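Retour sur les préhensions de tissu : ce que change la remise à zéro à la main

Je reprends le carnet là où je l'avais laissé en septembre. La question de départ était simple : quand on entraîne une politique à saisir un tissu froissé, quelle part du résultat vient de la façon dont on repose le tissu entre deux essais ?

Jusqu'ici, on faisait comme beaucoup d'équipes. Le bras lâchait le tissu au-dessus de la table, et la forme obtenue servait de point de départ à l'essai suivant. C'est pratique, on peut laisser tourner pendant la pause. Le défaut, c'est que les tas finissent par se ressembler : un dôme assez haut, un ou deux plis dressés, presque jamais de pan étalé. La politique apprend à pincer le sommet et s'en sort très bien, tant qu'il y a un sommet.

Inès Lecomte a proposé de comparer avec une remise à zéro manuelle. Une personne reprend le tissu, le froisse et le repose comme elle veut. Nous avons enregistré 600 essais avec le lâcher automatique et 600 avec la main, même tissu, même table, même éclairage, puis entraîné deux politiques identiques, l'une sur chaque lot.

Les essais

Le bras part d'une position haute, pince vers le bas. Il descend, ferme la pince sur un pli, remonte, et on note si le tissu tient encore en haut de la course. Le code de notation est celui de Peter Říha, sans modification. La vue du poignet entre dans le réseau, ainsi qu'une vue large de la table.

Vue large, puis vue du poignet, avec le tissu rose.

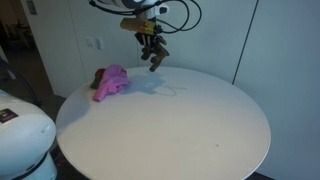
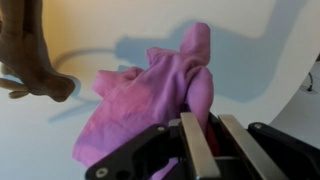 Les résultats

L'évaluation porte sur 200 départs que ni l'une ni l'autre des politiques n'avait vus, moitié tas hauts, moitié tissus en partie étalés. Sur les tas hauts, les deux se valent ; l'écart est trop faible pour que j'en tire quoi que ce soit. Sur les tissus étalés, la politique entraînée avec la remise à zéro manuelle est nettement devant. L'autre descend trop peu, ferme la pince au-dessus du tissu et remonte à vide. Elle recommence parfois au même endroit, avec la même hauteur.

J'ai d'abord cru à un problème de profondeur. Rimantas Siliņa a refait l'étalonnage, les courbes n'ont pas bougé. On a ensuite ajouté au lot automatique 9 séquences par forme étalée, prises dans le lot manuel, et une bonne partie de l'écart a disparu. C'est donc bien la variété des départs qui manquait, au moins pour ce tissu.

Deux réserves. La première concerne les ombres : sur une surface blanche, celle du bras est grande et passe souvent près du tissu. Je ne sais pas encore si le réseau s'en sert pour estimer la hauteur. Il faudrait refaire une série avec une lumière plus diffuse. La seconde concerne la personne qui repose le tissu. Ustyna Koval et moi n'avons pas les mêmes habitudes : elle laisse souvent un pan partir vers l'avant, je fais des boules plus serrées. Les deux lots sont mélangés dans les chiffres ci-dessus, et je n'ai pas noté qui avait fait quoi au début.

La suite

Je vais refaire le lot manuel avec un identifiant par opérateur et un second tissu, plus raide. Vojtěch Vávra veut aussi essayer un lâcher automatique avec un déplacement latéral pendant la chute, pour étaler davantage. Si cela suffit, on garde l'automatique, car la remise à zéro à la main prend 2 fois plus de temps.

Les scripts seront déposés dans le dépôt Motell une fois nettoyés. Pour l'instant, les chemins d'accès sont encore écrits en dur.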